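Workshop tips: sharing a bench with the arm

The toy library at Hammont takes in boxes of donated bricks, blocks and whatever else was at the bottom of the closet, and sends them back out sorted, washed and bagged. For years that was done by hand and by radio. Then the arm came, and the job changed in ways the brochure skipped. These are the tips that get passed along at the Hou Street workshop, written down so I can stop repeating them.

Tip the box out before it goes anywhere near the arm
The arm picks up what you put in front of it. It has no opinion on hair, raisins or half a crayon. You do, so the first pass is still yours. Use the big tray, shake it once, and pull out anything that was never a toy. Batteries go in the coffee can by the door.

Put out a few pieces at a time
New people pour out 400 bricks and stand back to watch the future happen. The future gets one finger wedged in a heap and stops. Leave space between pieces, enough to get your own thumb and finger around each one. Yes, you are now laying out bricks neatly so that a machine can pick them up. We've all had that thought, usually by mid-morning. It passes around lunch.

Wrap the fingertips when they get slick
Bare tips slide off shiny plastic. A soft pad held on with cloth tape works fine. Change the tape when the edges curl, and don't use the good scissors.

Use a low basket
We tried a dishpan, a shoebox and a very handsome crate. The low rope basket won. Blocks don't bounce much in it, it doesn't ring like a dinner bell all afternoon, and you can see from your stool what's in there. Shake it out over the sink at closing, as coiled rope keeps every crumb it meets.
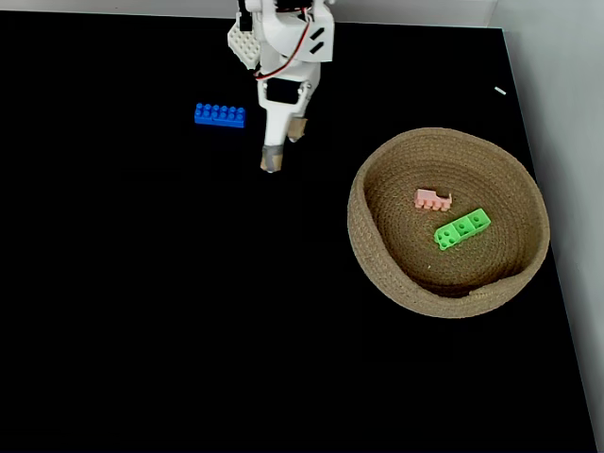 Keep your own count
The Kirnamow software keeps a tally, and it is a confident tally. One July morning it reported 1307 bricks from a box that had held 100. Write yours on the clipboard in pencil. When the two disagree, go with the pencil.

Swap seats every hour
Sorting by hand gave you sore thumbs. Minding the arm gives you a stiff neck and a strange interest in the wall clock. Trade with whoever is on washing. Washing used to be the job people hid from, and now there's a sign-up sheet for it.

Know where the stop button is
Left side of the bench, under the Dorkovis calendar. Press it before you reach in, every time, even for one little brick.

Save the odd pieces for people
Doll shoes, wheels without cars, the thing that might be part of a castle. Those go in the jar for the long table, where we argue about them over coffee.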